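Grovico Income Fund

The Grovico Income Fund is a closed-end investment fund that lends money to small and mid-sized companies in the household goods and food service trades. It is managed by Rusum Partners, a private investment firm with its main office in Eststead. The fund does not buy shares in the companies it lends to, and it does not invest in government bonds except as a place to hold cash between loans.

History

Rusum Partners set up the fund after its earlier lending program, Pomare Credit, reached the end of its term and returned its capital to investors. Pomare Credit had lent to companies in many lines of business, including trucking and farm equipment. Catherine Paterson, who had run the lending desk at Pomare Credit, proposed a successor with a narrower range, and she became the first portfolio manager of the Grovico fund.

The fund raised $469 million in its first offering. A second offering brought total commitments to $871 million. Most of the money came from pension plans and insurance companies, with a smaller part from family trusts. The fund has been closed to new investors since the second offering.

Hamish Aitken joined Rusum Partners as a credit analyst during the first offering and later took over as portfolio manager when Paterson moved to the firm's investment board. Before that he had worked in commercial banking, mainly on loans to restaurant suppliers.

Investment approach

The fund makes senior secured loans, meaning that it is paid ahead of other lenders if a borrower fails. Loans usually run from three to seven years and carry a floating interest rate. Borrowers are expected to have been in business for at least five years and to show steady cash flow through a full business cycle. Start-up companies are not considered.

At the last annual report the fund held loans to 33 companies. They included makers of tableware and cookware, cleaning supply distributors, commercial laundry operators, and packaged food producers. No single loan may exceed 5 percent of total commitments. The managers review each loan every quarter, and any borrower that misses a financial target is moved to a watch list until it has met its targets for two quarters in a row.

Fees and distributions

Investors pay an annual management fee based on the amount of capital invested, not the amount committed. A performance fee applies only after investors have received a set minimum return. Interest collected from borrowers is paid out four times a year, with the final payment of the year made in December. Loan principal repaid during the first part of the fund's term may be lent again. After that period it is returned to investors.

Losses

The fund has recorded 2 defaults. In the first, a regional distributor of paper goods closed after losing its largest customer, and the fund recovered most of its principal through the sale of warehouse property. The second involved a bakery supplier whose debt was restructured, with the fund extending the loan at a higher rate.

Governance

An advisory board made up of investor representatives meets twice a year. It reviews the valuation of loans and must approve any transaction between the fund and another Rusum vehicle. Day-to-day decisions are made by the portfolio manager and a credit team based in Eststead.
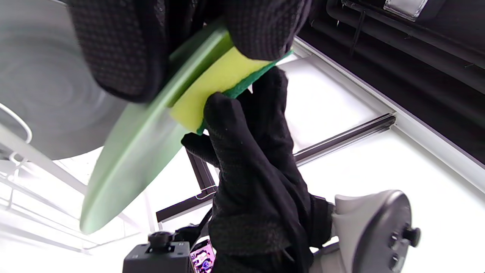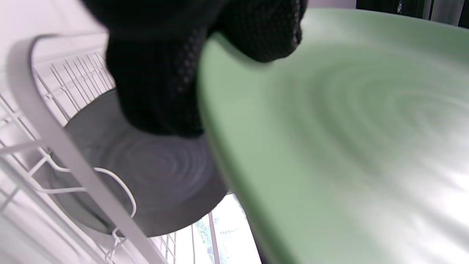
Green plate held in a gloved hand, with a sponge (first picture) and beside a dish rack (second picture).

See also

Private credit
Closed-end fund
Senior debt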